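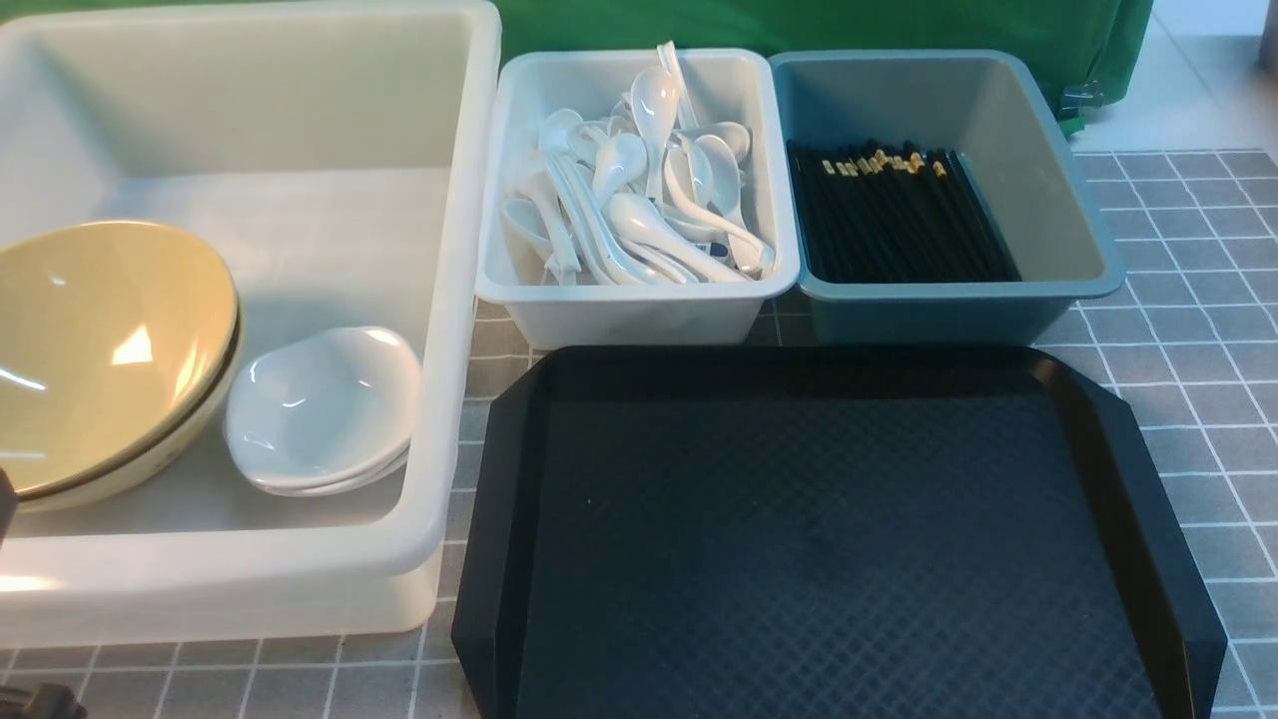 Table-Setting Task: Setup and Recording Guide for the Shemweta Student Robotics Club

This page covers the place-setting task used in the spring project. The robot picks tableware from three containers and sets it on a black serving tray. It assumes you have finished the arm safety session and can start the Trotine control software without help. Written by Abena Dogbe; corrections go to Ebenezer Tsikata.

What goes on the table

Large white bin: bowls and small white dishes, stacked
Small white bin: ceramic soup spoons, in a loose pile
Teal bin: black chopsticks, parallel, gold ends toward the back
Black serving tray, empty at the start of each episode

The gray grid cloth goes on first. Pull it flat before placing anything, then line the bins up against the printed lines. Write the grid position of each bin on the layout sheet — the next crew will need it. The green cloth hangs behind the table and stays there between sessions.

Step 1. Arrange the bins

Put the large bin on the left, the spoons behind the tray, and the chopsticks to the right of the spoons. Leave a strip of grid visible between the large bin and the tray. If the rims touch, the arm can drag one container with the other.

Do not sort the spoons. A jumbled pile is part of the task, and policies trained on neat rows did poorly in March. Chopsticks are the exception: a crossed bundle jams, so straighten it by hand.

Step 2. Check the head camera

Open the preview. All three bins must show, along with most of the tray. The near edge of the tray may fall outside the image. Look for glare on the bowls and dishes; a bright spot is fine, but a washed-out rim is not. Lock exposure once it looks right.

Step 3. Record the episode

Start recording with the arm in its rest pose. Place the chopsticks first, then a spoon. Approach the spoon pile slowly from above and let one fingertip go in between the handles before closing the hand. Chopsticks on the tray do not have to be parallel, but both must lie fully on the flat base.

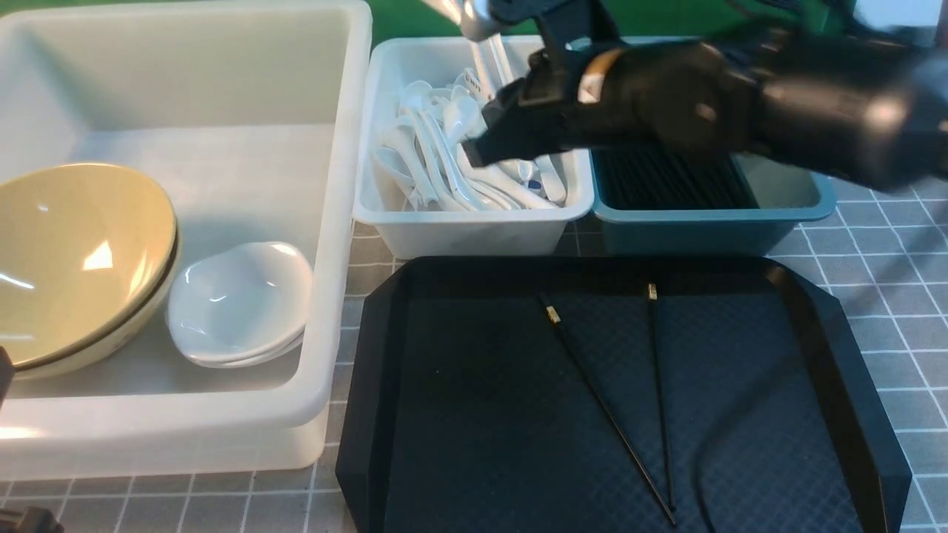
Step 4. Label and save

Mark each episode as success, partial or fail. Use "partial" when the chopsticks are placed and the spoon is not. The shared drive held 2,370 episodes at last check, 916 of them from this task. Training starts when this task reaches some 3,913, the size of last year's set.

Common faults

Hand closes on two spoons: open, lift clear, approach again. Keep the episode.
Bin slides: stop, reset to the grid position, discard the episode.
Preview freezes: restart the camera node only. Restarting everything loses the arm calibration.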